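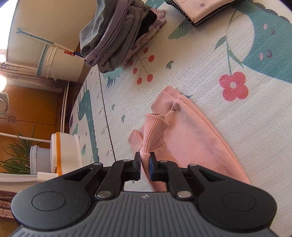

**Dramthorpe, February** - Cleltis, the children's clothing exchange, will open a second site in Dramthorpe this month, taking over the former Shiferaw shoe store on the main shopping street. The new site will handle drop-offs, sorting and family pickups for the east side of town.

Families bring in clothes their children have outgrown and take home the next size up. There is no charge for clothing, and no one is asked for proof of income. The exchange accepts sizes from newborn through age 12, along with coats, snow boots and school uniforms. It does not accept car seats, cribs or used underwear.

Last year the first Cleltis site passed on 2,081 bags of clothing. Demand has been highest for baby and toddler sizes, and the waiting time for a pickup slot grew over the fall.

"Babies go through sizes so fast that most of what we get has hardly been worn," said Tsehay Ejigu, director of Cleltis. "The trouble has been space. We had bags stacked in the hallway and parents waiting weeks for a slot. The second site should bring that down to a few days."

The Dramthorpe site has room for 103 storage bins, a fitting area and a carpeted corner where parents can sit with small children. Stroller access is through the rear entrance on the parking lot side. The front entrance has one step.

Pickups are by appointment. Each child can receive up to 2 bags per season, packed by size. Parents can choose the items themselves or ask staff to pack a bag ahead of time. Appointments start at 9:30 a.m., and the last one of the day is at 5:00 p.m. Drop-offs do not need an appointment, but they must be made while the site is open. Bags left outside overnight get damp and usually have to be thrown out.

Donated clothes should be washed, dried and free of large stains. Missing buttons are fine. Small repairs are done on site by Hamdia Endale, who has run the mending table at the first location and will split her time between the two.

Local laundry service Truvo will wash donated coats and blankets for the exchange through the end of spring. "Coats are bulky and hard to wash at home, so a lot of people never pass them on," said Jalen Oyelaran, operations manager at Truvo. "We have the machines for it and we are a short drive away."

Mihret Gebru will manage the new site. She previously handled scheduling at the first location and set up its text message reminders, which will be used at both.

Items the exchange needs most right now are:

- sleepers and leggings, 6 to 24 months
- rain jackets, all sizes
- boys' and girls' pants, sizes 5 to 8
- winter boots in pairs, tied together

Families already registered with Cleltis do not need to sign up again and can book at either site. New families can register in person at the front desk.

**Press contact:** Adoración Tejada, communications, Cleltis. Interviews and site visits can be arranged before opening on request.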